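# Liste de diffusion (marketing par e-mail)

La **liste de diffusion** est, en marketing, un fichier d'adresses électroniques dont les titulaires ont accepté de recevoir les messages d'une marque, d'une boutique ou d'une association. On dit aussi « liste d'abonnés » ou « base e-mail », et moi je dis « la liste » tout court, parce que j'en gère une depuis des années et que je finis par en parler comme d'une voisine !

## Origine et usages

Les premières listes servaient surtout à discuter entre abonnés : tout le monde écrivait à tout le monde, et bonjour la boîte pleine au retour des vacances. L'usage commercial est venu ensuite, avec un seul expéditeur et des lecteurs qui répondent rarement (mais quand ils répondent, c'est un bonheur). On y trouve aujourd'hui la lettre d'information, l'annonce de promotion, le message de bienvenue et la relance de panier abandonné, que j'avoue trouver un peu collante.

## Inscription

L'inscription simple ajoute l'adresse dès que le formulaire est validé. L'inscription double demande en plus de cliquer sur un lien reçu par courriel. J'ai longtemps préféré la première, plus rapide, et puis j'ai vu passer tellement d'adresses mal tapées que j'ai changé de camp. Chez Sesitz, une petite enseigne de salles de bains pour laquelle j'écris la lettre mensuelle, le passage à la double inscription nous a fait repartir avec 354 abonnés. C'est peu, mais ils ouvrent !

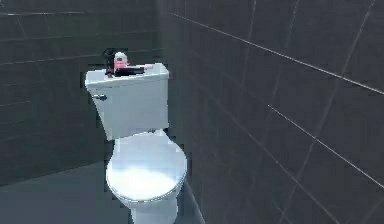
*Rendu 3D d'une salle de bains : toilettes blanches, carrelage gris ardoise.*

## Segmentation

Segmenter, c'est découper la liste en groupes pour ne pas envoyer la même chose à tout le monde. On peut trier par date d'inscription, par ville, par achats passés ou par centre d'intérêt déclaré. La boutique Hudholm travaille avec 11 segments, et je me demande encore comment ils s'y retrouvent… Pour ma part j'en garde deux, les clients et les curieux, et ça me suffit largement.

## Délivrabilité

La délivrabilité désigne la capacité d'un message à arriver dans la boîte de réception et à éviter le dossier des indésirables. Elle dépend de la réputation du domaine expéditeur, de l'authentification (SPF, DKIM, DMARC), du taux de plaintes et de la propreté du fichier. Acheter une liste toute faite est la meilleure façon de l'abîmer. L'agence Perron a essayé une fois : 80 retours en erreur dès le premier envoi, et des semaines à rattraper le coup.

## Désinscription

Un lien de désinscription doit figurer dans chaque message de prospection, et il doit fonctionner sans parcours du combattant. J'aime bien le mettre en haut aussi (oui, en haut !), car un lecteur qui ne trouve pas la sortie clique sur « spam ».

## Voir aussi

- Lettre d'information
- Taux d'ouverture
- Akach (outil d'envoi)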